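Quorum by subtraction

February 7, 2024

The Banstead town council voted in January to change how it counts a quorum. The old rule was a majority of all seats, filled or vacant. The new rule is a majority of seats currently filled. It passed on the consent agenda with no discussion, between a road closure and the renewal of the copier lease.

I have read the text more times than it deserves. Under the old rule, a council with vacancies still needed the same number of bodies in the room, so every resignation made it harder to meet. Under the new one, every resignation makes it easier. A member who leaves in protest used to slow things down. Now the member lowers the bar for whoever stays.

Keyvan Vahidi, who drafted the change, argues that the council lost two meetings last year for lack of a quorum and that the Elside drainage contract slipped as a result. Both points are in the minutes. What the minutes also show is that both meetings fell inside the period when the council had left two vacancies open past the deadline in its own charter. The charter says vacancies shall be filled "promptly, and in no case later than 100 days." Lahcen Ashour's old seat has sat empty well beyond that.
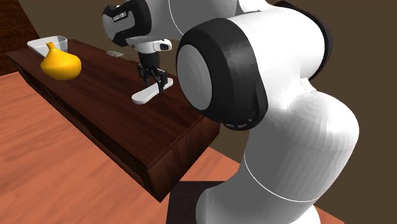
Can a council legally change its own quorum rule without a public vote?

It depends on where the rule is written. If the quorum is set in the charter, changing it usually takes a charter amendment and a ballot question. If it sits in the council's rules of procedure, a simple majority can rewrite it at any meeting. In Banstead it is in the rules of procedure, section 501, so the vote was in order.

That is the part I would fix first. A quorum decides whether a body exists for the evening, and it should not sit in the same document as the speaking limits. Samah Lamrani proposed moving it to the charter a few years ago. Her motion was tabled and has not come back.

There is a second problem, in the wording. The new section says "seats currently filled" but does not say when "currently" is measured. At the call to order? At the time notice is posted? If a member resigns at the start of a meeting - this has happened here - the answer decides whether the remaining votes count. Rachid Shawky asked the clerk in writing and was told the matter would be handled as it arises.

Petitions for a charter question need 100 valid signatures. Şengül Çınar has the forms, and the filing instructions are on the clerk's page under Elections, not under Council.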